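Adano Hand-Held Gripper Pair
Item no. 3050
Sold by Marndale – demo and evaluation equipment

The Adano pair is a left and right gripper held by one person. Teams use it to try out jaws and cameras on real table tasks before fitting anything to an arm. The jaws are gray plastic, with fiducial markers mounted below them for tracking.

We compared the Adano with the Penry pair at a small oval table, using a head camera for the overhead view. Both sets were run with the same small objects, and each operator did eight rounds per set. 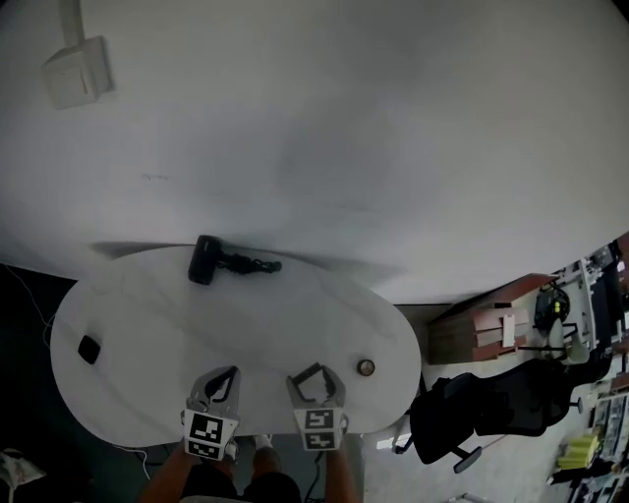
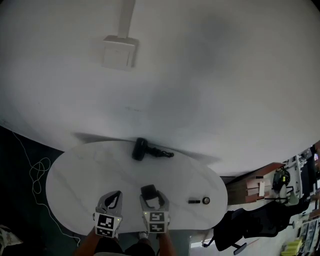 Adano pair at the oval table, head camera view. First picture: both grippers open over the near edge.

The Adano was easier to line up on flat, square items. The Penry closes faster but is heavier on the wrist – most operators wanted a break after four rounds. On small round knobs we saw little difference between the two.

In the box: left and right gripper, marker blocks, spare jaw pads, USB cable
Not included: head camera, recording software
Works with: Skirska controller, version 6 and later
Loan period: over four weeks by arrangement

Replacement jaws are sold in pairs. Ask for a quote if you need both sets on loan together.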